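How to set up a small charity group for a village building

When I moved to Barthorpe, the old reading room by the green was closed for two winters and the roof was letting in rain. A few of us wanted to do something, but we did not know how to start. I wrote down the steps we followed, so other villages can use them. The rules I describe are those for England and Wales. If you live in Scotland or Northern Ireland, please check with your own regulator first.

Step 1. Find out who owns the building
Do this before you collect any money. In our case the deeds were with a solicitor in Gutstead, and it took 19 days to get a copy. You need the names of the trustees, if there are any, and you need to know what the building may be used for. Ask them to put in writing that they agree to a group of supporters.

Step 2. Hold an open meeting
Put a notice on the board, in the shop and in the parish newsletter at least two weeks before. We delivered 140 leaflets by hand, and around 40 people came, which was more than the chairs. Keep a list of names and addresses, and ask each person if you may contact them again. Someone must write the minutes. They can be short, but the decisions should be in them word for word.

Step 3. Write the purpose in one sentence
This was the hardest part for us. Our first version spoke about "community spirit" and was much too wide. The second one said that we exist to help with the repair and upkeep of the reading room for the benefit of the people of Barthorpe. Read your sentence aloud to a person who was not at the meeting, and ask them what your group does.
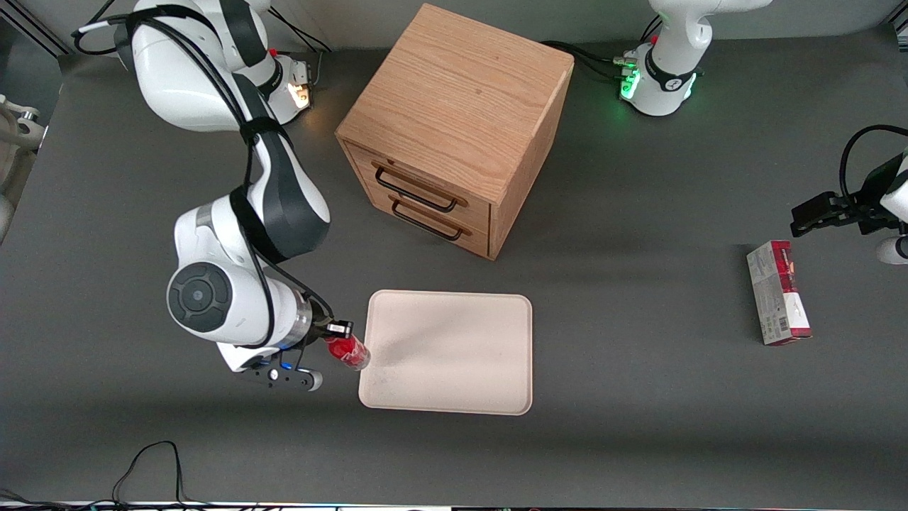 Van den Broek
Secretary, Friends of Barthorpe Reading Room
2021-01-14

Step 4. Choose the form and adopt a constitution
Most small groups begin as an unincorporated association. It is simple, but the members of the management group can be personally responsible for debts. If you will employ somebody or sign a large contract, look at the charitable incorporated organisation instead. The Charity Commission has model documents on its website. Use one of them and change as little as possible. We tried to write our own quorum rule and had to correct it in October.

Step 5. Open a bank account
Begin early, as the bank may ask for many papers. Usually they want the signed constitution, the minutes of the meeting and proof of identity for each person who will sign. Ask for two signatures on every payment. Do not let gifts pass through a private account, even for one week.

Step 6. Set the subscription
Ours is 12 pounds a year for a household. A low amount brings more members, and those who can give more often do. Put a Gift Aid declaration on the back of the membership form if your group is recognised by HMRC as a charity for tax purposes. Keep the signed forms in a dry place, in order of surname.

Step 7. Check if you must register
The answer depends on your form and on your yearly income, and the present limit is on the Charity Commission website. Below it, an association can still be a charity and must still follow charity law.

Step 8. Tell people what you did with the money
Once a year we print one page with the income, the spending and the balance. Last year it included a gift of 116 pounds from the Fosilow walking club, which paid for the new gutter bracket and part of the paint. Send the page to every member, also to those who never come to meetings.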